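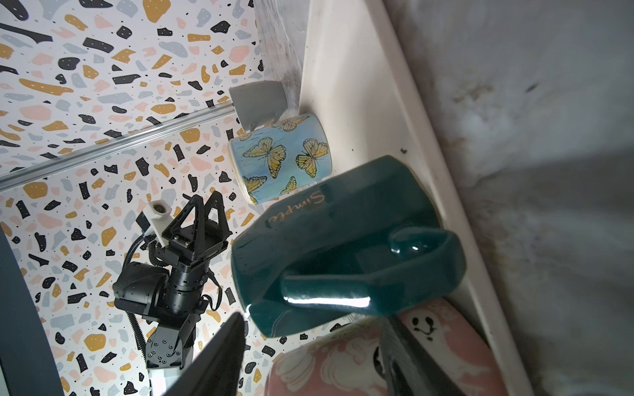
Sowmya Nambiar was already talking about mugs when she opened the door. I'd barely got my coat off before she wanted to know how many I owned and how many I used, and I had to admit that the second number was two. "Everyone says two," she said, very pleased. "Everyone! And then you look in the cupboard and there's a landslide."

I'd come to ask her about kitchens. She has spent years helping people sort out theirs, first for friends and then for friends of friends, and she writes a small newsletter about it that goes out to 1681 readers (she checks the number more often than she'd like). But she kept coming back to mugs, so in the end I put my list of questions away and let her get on with it.

"Plates are easy," she told me. "Plates stack. You buy them in a set, they all behave. Mugs turn up one at a time. Somebody gives you one at Christmas, you get one on holiday, you're given a leaving present with a joke on it. They've all got a different handle and they all want to face a different way."

Handles are a big subject with Sowmya. I asked whether it really matters which way they point and got a very long answer, most of it about her old flat, where the shelf was so narrow that a handle pointing forwards would catch your sleeve. She lost a Gutov mug that way, a brown one she'd had since college, and you can tell she still minds. Now she turns them sideways if the shelf is shallow. If it's deep enough she lets people do as they please.

"Kendra has hers all facing the same way, like soldiers," she said. That's Kendra Lachance, her downstairs neighbour, who by the sound of it has been reorganised more than once. "I can't live like that. I like a row with a bit of slouch in it."

And does she have favourites? Oh, yes. She's fond of the dark teal one with "Simple" written on it in gold script, which she thinks is a funny thing to put on a mug, and she likes the light blue one with butterflies for slow mornings. The pale pink one with the white cartoon ghosts gets used all year round. "It's not a Halloween mug," she said, quite firmly, when I suggested that it might be. "They're cheerful. One of them's smiling. Why would I put that away until October?"

We'd got on to colour by then. I said I'd always assumed that a tidy kitchen meant matching things, and she pulled a face. Matching is fine if you want it, she says, but she'd sooner have a pink and a grey and a teal next to each other and be able to tell from across the room whose tea is whose. She's the same about backgrounds. Plenty of her readers write in worried that a busy pattern will make everything look cluttered, and she tells them that terrazzo — all those black and mustard and pink bits on white — is very forgiving company for odd crockery.
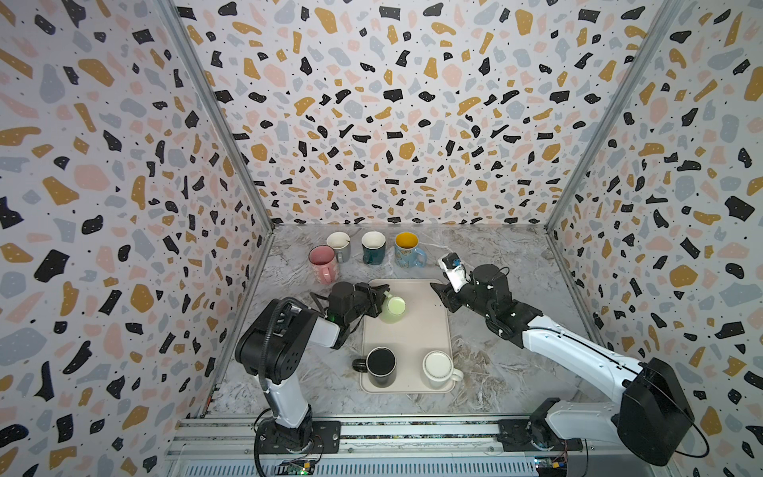 Four mugs along the back, with the beige tray in the middle of the marble-look surface.

Then there's the tray. If you've read anything of hers you'll know about the tray, and I did wonder if she was tired of being asked. Not a bit.

"People carry mugs by the handles, two in each hand, clanking away," she said. "I did it for years. Krishnamoorthy used to shout at me from the other room — he could hear it." Krishnamoorthy Kaimal is her husband, and he put his head round the door at this point to say that he had never shouted. She waved him off. "Anyway. Get a tray. It doesn't have to be a nice one. Rounded corners if you can, they're kinder to your hip when you go through a doorway."

Her way of doing it is to pull everything out of the cupboard, put the ones you're sure about at the back of the worktop, and put the rest on the tray, where you have to look at them. If you find yourself reaching past the tray to get to the row, that tells you something. If you keep picking one up off it, back it goes. She gives it a couple of weeks. Her friend Elango Rodrigues left his out from April until well into the summer and was eating his breakfast round it.

I asked what she does with a plain one, black or white, that nobody loves and nobody hates. She had to think. "Keep one for visitors who ask for 'just a water'. Maybe one for pens."

By now it was nearly four o'clock and she offered me tea, and I'm afraid I hovered, wanting to see which mug I'd get. She caught me at it. "Go on, then," she said. "Choose." I went for the ghosts.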